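Can a folded towel be worth a training course?

The woman who runs the linen room at Flerano has heard every joke about her job, and she asked me not to use her name because her family would add to them. I had come to ask about towels, or more exactly about the training session her employer now sells to small hotels and guest houses, in which grown adults are taught to fold one. I told her at the start that I thought it sounded like money for nothing.

"You fold yours badly, then," she said.

I do, and I said so, and I also said that it has never once mattered. A towel gets used, gets hung over a door and goes back in the wash. Who is looking at the edges?

"The guest is. They don't know they're looking. They walk in, they see the pile on the end of the bed, and they decide if the place is clean. You can scrub that bathroom for an hour and a sloppy towel will undo it."

This is the sort of claim people in the trade make a lot, and I asked what it was based on. She admitted that it was mostly based on her. She has been handling towels for 18 years, first at a laundry called Wukex and then here, and in that time she has taken plenty of complaint calls. Had anybody ever rung up to complain about a fold? She thought about it for longer than I expected.

"No. They ring up and say the towel was dirty. Then it comes back and there's nothing wrong with it."

That could mean several things, I suggested, including that the guest was in a bad mood. She gave me that one.

The method itself takes very little explaining. The towel goes down flat on a bare table. You smooth it from the middle outwards, fold it in 3 along its length so that both long edges end up inside, and then bring the short ends together. The course spends a whole morning on this. I asked what on earth fills the rest of the time.

"Unlearning. Everyone folds the way their mum did. They hold it up under the chin, they flap it about, they fold in the air. You'll never get a straight line in the air. I spend the first hour getting people to put the thing down."
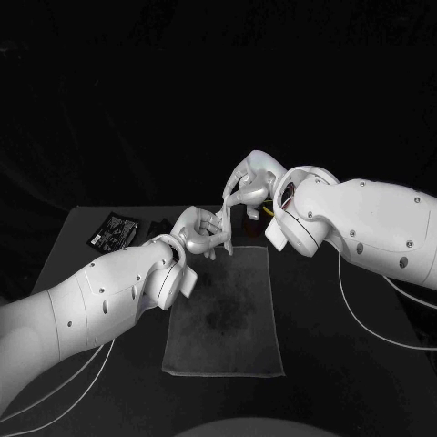

She is fussy about the table, too. It should be plain and dark, she says, so that a pale towel shows up against it and you can see when an edge has wandered. It should come up to the hip. At the last place she taught, a guest house called Requena, they had been folding on an ironing board, and she made them stop before she had taken her coat off.

I wanted to know about the cost. The session is priced at 491 pounds for a group, which seemed to me a startling sum for something that could be printed on a card and stuck to the cupboard door. She did not defend it very hard.

"I don't set the price. If you're asking would I pay it, no, I'd get my sister to show me. But she'd be showing me wrong."

And does it last? I have been on courses. I have nodded through the morning, eaten the biscuits and gone back to doing what I did before. She said that of the 13 places she has visited, most had kept the fold and a few had slid back. When I pressed her on how she knew, it came down to photographs they had sent in, and I pointed out that anyone can fold one nice towel for a photograph.

"They can. I would," she said.

Where I found her more convincing was on cupboards. A towel folded in half and half again makes a fat, loose parcel with open edges, and a stack of them leans. Hers came out narrower and sat squarely on the shelf with the rounded side facing the door, so you could pull one out without bringing its neighbours along. She did this several times in front of me with some satisfaction. I had a go and the pile came with me.

She has firm views on products as well. Flanus, the folding board sold for shirts and towels, got short shrift. "It's a bit of plastic that does what your forearm does. Put your forearm down the middle and fold over it."

I asked whether she folds this way at home. There was a pause, and a look towards the door.

"The ones visitors see," she said. "The rest are in a heap in the airing cupboard, same as yours."

I have since tried it on my own bath towels. The shelf does look better. It took me most of an episode of something, and by the weekend the children had been through the lot.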